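Subject: Re: [packaging-recycling] Metallized film in the mixed flexibles bale: sort or leave? 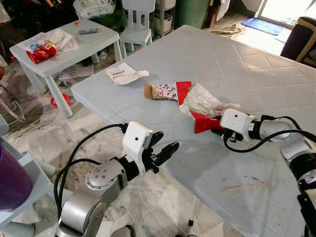

Replying to the list since two other plants asked me the same thing off-list last month.

> We are a small sorting site taking curbside mixed material. Since spring
> we have had a separate flexibles line, and the buyer (Meesuk) is now
> asking for less metallized film in the bale. Most of ours is snack
> packaging: chip bags, candy bar wrappers, cookie sleeves. Questions:
>
> 1. Is it worth pulling metallized film by hand, or does everyone leave it?
> 2. Does near-infrared see it at all? Our sorter supplier says yes, the
> operators say no.
> 3. How are people sampling bales? We take one grab from the top and
> I don't trust it.
> 4. Does torn material behave differently from whole bags?

Taking these out of order, because the answer to 1 depends on 3.

On sampling (3). One grab from the top is not a sample. Light film rides up during baling, and the top layer tells you what was on the belt in the last few minutes before tie-off. We break one bale in 8 and take material from five positions: both ends, the center, and two opposite faces halfway in. The five portions are combined, mixed on a tarp, and quartered down until the remaining pile fits on the sorting table. Everything in that pile gets sorted, including the fines. If you stop when the big pieces are done you will understate paper and overstate film.

Our November round is typical. The combined sample came to 1,223 pieces after fines were screened off. Of those, 276 were metallized and 164 were multilayer without a metal layer, as far as we could tell by burn test and tear. The rest was mono PE or mono PP, with a little paper. Weigh the fractions as well as counting them. A piece count is quick, and it is good for checking whether the operators agree with each other, but the buyer pays on weight and snack film is very light for its area. Our metallized share by weight is always well under the share by count.

Keep a reject pile for pieces two people can't agree on. Don't force them into a class. If the reject pile gets bigger than your smallest real fraction, the class definitions need work.

On near-infrared (2). Your supplier and your operators are both right. The sensor reads reflected light from the side facing up. A laminate with printed PP outside and aluminum inside will often come back as PP if it lands print side up. The same piece with the metal side up gives a strong mirror reflection and is reported as unknown, or as nothing at all. Crumpled pieces give a mix of the two, and the classifier goes with whichever area is larger. Dark inks make it worse. We ran the same set of wrappers across the belt repeatedly, shuffling them between passes, and a good part of them changed class from one pass to the next. An inductive sensor won't help either, because the vacuum-deposited layer is far too thin to trip a coil set up for cans. Foil laminates are another matter and some coils will catch those.

Check what your unit does with "unknown" before you change anything else. Ours came from the factory with unknown going to product. Changing it to reject cost us some good PE and took out more metallized film than any other adjustment we made. The setting was three menus down and isn't in the printed manual for our model.

On torn material (4). Yes, it behaves differently, in two ways. A wrapper that has been ripped lengthwise opens out flat and flies, so it follows the air stream at the ballistic separator and leaves with the light fraction. Whole bags trap air and crumbs and tumble with the containers. Second, tearing exposes the inner ply, so the same product can present two surfaces to the sensor on one pass. For manual sorting I tell people to judge a torn piece by the inside surface. Clear or cloudy film inside with no shine goes to non-metallized, whatever the print looks like.

On hand picking (1). We tried one picker on metallized only, for two weeks, at normal belt depth. It did lower the count, but the weight removed per shift was too small to pay for the position at what Meesuk was offering. We stopped. If your contract has a hard limit and a penalty, do the sum again with your own numbers, because the penalty can change the answer. If it only has a sliding price, I would set unknown to reject, thin out the belt depth, and leave it there.

Two alternatives, briefly. Justotov takes a mixed flexibles grade with no metallized limit, at a lower price and with a stricter moisture limit. Read the moisture clause before sending a load that has been stored outdoors. Alus wants film pre-shredded, and we don't have the equipment, so I can't comment on how they grade it. Zendeditz used to buy by the half load but has not answered us since summer. If anyone here is still shipping to them, please post the current spec.

I have our sampling sheet as a spreadsheet with the class definitions on the second tab. The list strips attachments, so write to me directly and I will send it.

One correction to my earlier post in this thread: I gave the screen opening for fines as the diameter. It is the side of a square hole. The difference matters if you are comparing your fines share with ours.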